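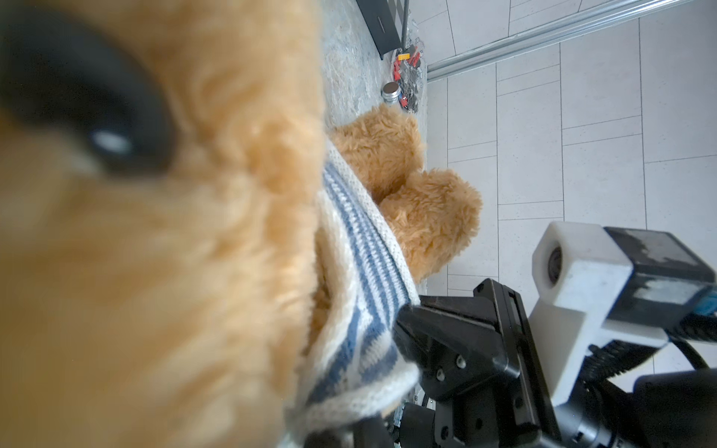 chettiar-dress
README, July

Control + perception stack for two-arm garment handling on soft toys. Runs on the Ovovton cell. Split out of the old Studosent repo because the build was getting silly. Expect rough edges, fix what you trip over.

What's in here

driver/ - talks to both arms, one process per arm
percep/ - cloth and toy masks, grasp proposals
plan/ - two-arm planner, collision checks against walls and rail
tools/ - calibration, log replay, episode trimmer
conf/ - per-cell settings, don't commit yours

Quick start

Copy conf/cell.default to conf/cell.local. Set arm ports. Left and right get swapped on a fresh machine, check before enabling torque.
Run tools/check_ports, then driver/up. Wait for both arms to report ready.
Run percep/up in a second shell. First start is slow, it builds the model cache.
Run plan/dress --dry. Look at the paths in the viewer. If they look sane, drop the --dry.

Tasks

Just 2 for now.

hold_pull - one arm pins the toy, other arm takes the cloth. The planner waits for a stable pin before it lets the second arm close. Pin force is in conf, keep it low, plush squashes a lot and the mask goes bad when it does.

collar_pinch - grab a fold of knit at the neck or hem and keep it. Wrist view only. Grasp proposals come from edge + fold cues, so ribbed fabric does better than flat jersey. Stripes help too, up to a point (see known issues).

Calibration

Checkerboard goes flat on the floor at the back, in view of the fixed camera and the wrist cameras. A bit of tilt is fine. Run tools/calib --all. It takes 21 poses per arm and writes to conf/. Redo it whenever a wrist bracket gets knocked, even lightly. Reprojection error over 2 pixels means do it again.

Board can stay down during runs - the planner has it as a keep-out zone. If you move it, update the zone or the arms will happily drive over it.

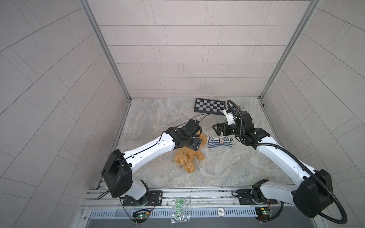 Data

Replay set is 57 episodes, Fukovov log format. Each one has joint states, gripper width, wrist video, fixed camera video, and a task tag. Clocks are synced at start only, so long episodes drift. tools/resync fixes most of it.

5 episodes are held out for the regression test. Don't train on them. List is in conf/holdout.

Floor covering and clutter vary between episodes, don't hardcode a background color. Yes someone did.

Known issues

- Cloth mask flips when stripes line up with the tile grout. Workaround: raise mask_smooth.
- Wrist camera wont focus on anything very close. Percep drops the blurry region, so grasps near the toy's face are scored low.
- Planner treats cables as rigid. Wrist roll is clamped for that reason, leave the clamp on.
- driver/down sometimes hangs on the right arm. Kill it and rerun.
- Viewer shows left gripper mirrored. Cosmetic only, the mesh is wrong, the control frame is fine.
- Labels sewn on garments get picked up as a seperate object now and then.

Todo

- force estimate from motor current
- proper release check after collar_pinch
- port the Studosent tests over
- docs for plan/, at the moment it's just comments in the code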